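Clundeck publie Zidgate 5, son logiciel de planification de gestes pour bras robotisés

Communiqué de presse, juillet

Ça y est, je peux enfin en parler : Zidgate 5 est disponible au téléchargement, pour nos clients comme pour les laboratoires partenaires ! J'écris ce communiqué au nom de l'équipe Clundeck, un café à la main, et je vais essayer de ne pas trop m'étaler (on me le reproche souvent).

Le gros du travail de cette version s'est fait en simulation, sur les gestes de précision à proximité des rangements et des bacs.

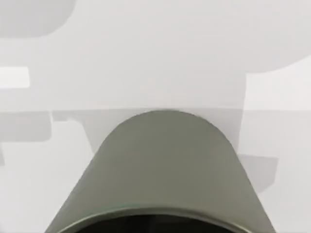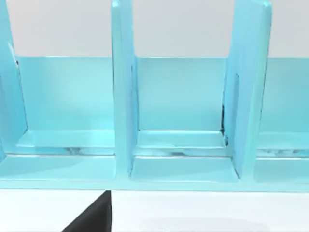

Vues de synthèse : le carter de la pince dans la première, un doigt noir devant le rangement bleu-vert dans la seconde.

Faut-il changer de matériel pour passer à Zidgate 5 ?

Le logiciel fonctionne avec les mêmes contrôleurs que la version précédente, et les fichiers de configuration existants sont convertis au premier lancement. Il faut seulement mettre à jour le module de communication, fourni dans l'archive.

Maintenant, ce qui change. Le planificateur de trajectoires a été réécrit de fond en comble. L'ancien calculait le chemin complet avant de bouger, puis recommençait à zéro au moindre écart. Le nouveau travaille par tronçons et corrige 30 fois par seconde — on y pensait depuis longtemps, mais il fallait d'abord remettre de l'ordre dans la détection de collisions, et c'est ce chantier-là qui nous a pris tout l'hiver.

Côté perception, on a intégré le moteur Were, développé chez nous, qui estime la position des objets à partir des caméras embarquées. Il s'en sort nettement mieux avec les surfaces brillantes, notre bête noire sur la version 4. Les parois transparentes restent difficiles, je préfère le dire tout de suite, et la documentation précise les cas où il vaut mieux saisir les positions à la main.

Notre banc de tests compte désormais 241 scénarios, rejoués chaque nuit en simulation. Chaque échec est enregistré avec l'état du planificateur, et on peut le reprendre pas à pas dans l'interface. Je m'en sers tous les matins, et je ne reviendrais en arrière pour rien au monde !

L'intégrateur Brarach a suivi la version bêta pendant 12 semaines. Ses remarques ont surtout porté sur l'éditeur de contraintes, que l'on trouvait très clair et qui ne l'était pas tant que ça. On a revu les menus, renommé la moitié des réglages et ajouté un mode qui affiche les zones interdites directement dans la vue 3D.

Zidgate 5 est proposé sous Linux, en français et en anglais. La mise à jour est gratuite pour les titulaires d'une licence en cours de validité, et les établissements d'enseignement peuvent demander un accès depuis leur espace client. Une démonstration en ligne aura lieu en septembre, à 14 heures, l'inscription se fera sur notre site.

Contact presse : service communication de Clundeck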